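Replacing the processor in the old desktop

30 Apr 2022

The desktop in the back room has been a file store and print server since I stopped using it for work. It is a plain tower with a green board, bought second-hand from Said Younis when he moved to Arnuvdale. In March it began shutting itself down under load. Temperatures at the processor were reading 83 degrees with the side panel off, and a new fan made no difference.

I had two suspects: the thermal paste, which had not been changed in my time, and the processor itself. Edgars Luik had a spare of the same family, one step up, so I decided to deal with both in one go.

Before opening anything I copied the 155 folders of scans on to an external drive. The copy took most of an evening. I then noted the firmware version, checked that the board would accept the newer chip, and shut down at the wall.

Order of work, for anyone with a similar machine:

Power lead out, then hold the power button for a few seconds.
Case on its side on a firm table, board facing up.
Cooler off. Run the machine for ten minutes beforehand if the paste is old, or it may pull the chip out with it.
Socket lever down, slightly outwards, then fully up.
Chip out by its edges, straight up.
Note the corner mark before fitting the replacement.
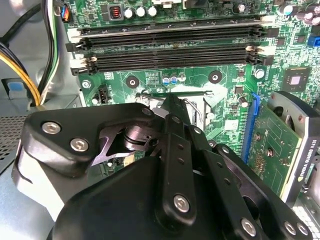
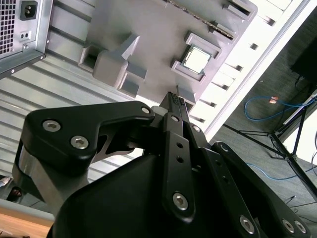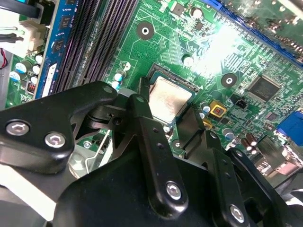
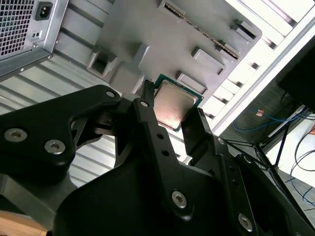 The third one has the processor in its socket, with the blue memory module at upper left.

The lever needs more care than the chip does. It should move without real force once it clears its catch. If the chip does not drop level into the socket under its own weight, lift it out and check the corner again. Pushing will bend pins, and straightening them with a mechanical pencil is a job I have done once and would prefer to avoid.

For cleaning I used isopropyl alcohol and lint-free cloth. Old paste comes off the heat spreader in two passes. A faint smudge left in the metal is harmless. New paste was a single dot in the middle, about the size of a grain of rice, and the cooler screws went in a quarter turn at a time, in diagonal pairs.

First start gave a checksum warning and the clock had reset, so the coin cell has been replaced too. The machine now has 8 GB of memory, which is adequate for its duties. The fan settles below 3000 rpm and I can no longer hear it from the landing.

Still to do: tidy the cable bundle, and return the external drive to Marcelle Pons.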